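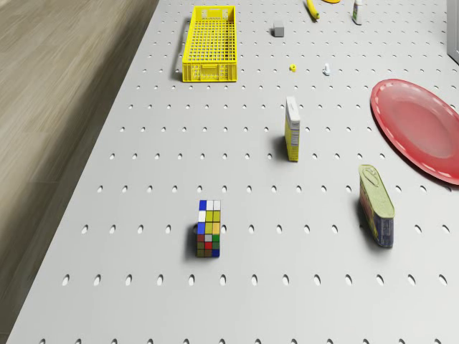 Recording pick-and-place examples in the Talura simulator
Fetia project, Aigner robotics group, Gruroston
Last changed: 27 March 2018

The page is for persons who record examples for Fetia for the first time. You will drive a simulated arm over the perforated table and move one object to one place, many times, and each time from a different beginning. The learning system gets the camera images and your commands, and it must find by itself how the two belong together. You do not need to know programming, but you should have finished the driving practice before you start.

Please read until the end one time before you record anything.

Before you start

Close all other programs which use the graphics card. Talura becomes slow when it shares the card, and a slow display makes your movements hesitant. Hesitant movements are learned too.

Connect the hand controller first and start Talura second. In the other order the controller is found, but the wrist rotation has the wrong sign.

Open the Fetia profile and check that the folder for saving has your own initials. Write the session number in the log sheet.

1. Load the objects

Choose "Table, perforated" and then the object list of the session. We use things with very different shapes. A banana is curved and has no good flat side to hold. The tall yellow and white box stands on its narrow end, so a small push can tip it. The meat tin also stands on a narrow end. The red plate is wide and low and must be taken by the rim. Leave in the list also the objects that are not used in your task. The system should learn to ignore them.

2. Scatter the objects

Press Scatter. Talura puts every object in a new position and with a new rotation about the vertical axis. Wait until the physics has come to rest.

Look now if the layout is allowed. It is allowed when:

- your object is inside the reach of the arm
- the target is free and is not under another object
- no object is sunk into the table top

It does not matter if a basket or a plate is partly outside one camera view. We had in the beginning the habit to scatter again until everything was nicely visible, and the trained system was then helpless when something was at the border. So please do not choose the pretty layouts. If the layout is allowed, you take it.

3. Set the cameras

Switch on the random camera offset. It moves the cameras a little between the episodes. Check that the arm is parked, so that it covers nothing in the first image. The light direction is also changed by the program and you should not correct it.

4. Read the instruction

The instruction is shown at the bottom of the screen, for example "put the grey block in the yellow basket". Read it aloud or in your head before you touch the controller. When there are several yellow things on the table, a careless operator goes to the wrong one. If the instruction names an object which is not on the table, press Skip and note it in the log sheet.

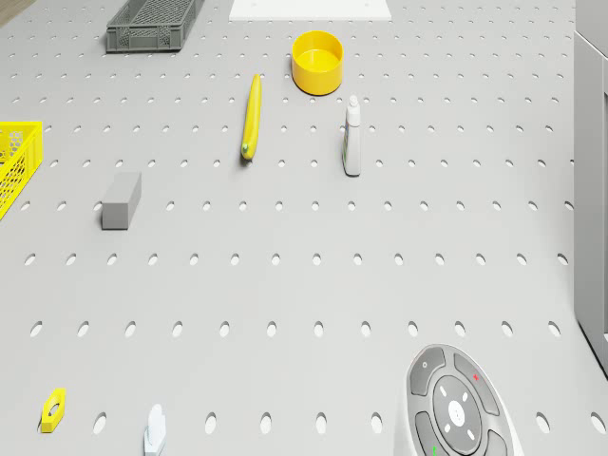 5. Record the episode

Press the trigger and hold it for the whole movement. Go first above the object, stop, turn the wrist, and go down. Close the gripper and lift straight up before you travel to the side. Over the target you go down again and open the gripper only when the object is low.

Small objects need more patience. The yellow hex piece and the little white one with the round top are hard to see behind the fingers, so use the side view for the last part of the way down. For the remote control, grip across the narrow direction and not along it.

If you miss the first grasp, you may try one more time in the same episode. We want to have some of these corrections in the data. After two missed grasps, stop and press Discard.

Release the trigger when the arm is back in the park position.

6. Mark the result

Talura asks for a mark. Use Good when the object lies in or on the target and nothing else was moved much. Use Corrected when you needed the second grasp. If you have knocked over the bottle or the box, use Disturbed, also when your own object arrived well. Please do not mark from memory at the end of the session.

7. Repeat

Go back to step 2. After every nine episodes make a short break and let the controller lie on the desk. A full session is 71 saved episodes. Discarded ones do not count, but they stay on the disk and you should not delete them.

When something goes wrong

The object jumps when the fingers touch it. The grip force is too high. Lower it by one step in the profile and discard the episode.

The arm stops and the display shows "limit". You have turned the wrist too far. Park the arm and approach from the other side.

The saved file is very small. The trigger was probably released in the middle of the movement. Mark the episode Discard in the log sheet and record another one with a new layout.

Sending the session

Close Talura before you copy the folder, otherwise the last episode is missing its images. Copy the whole folder to the Fetia share together with the log sheet, and keep your local copy until the December clean-up of the disks.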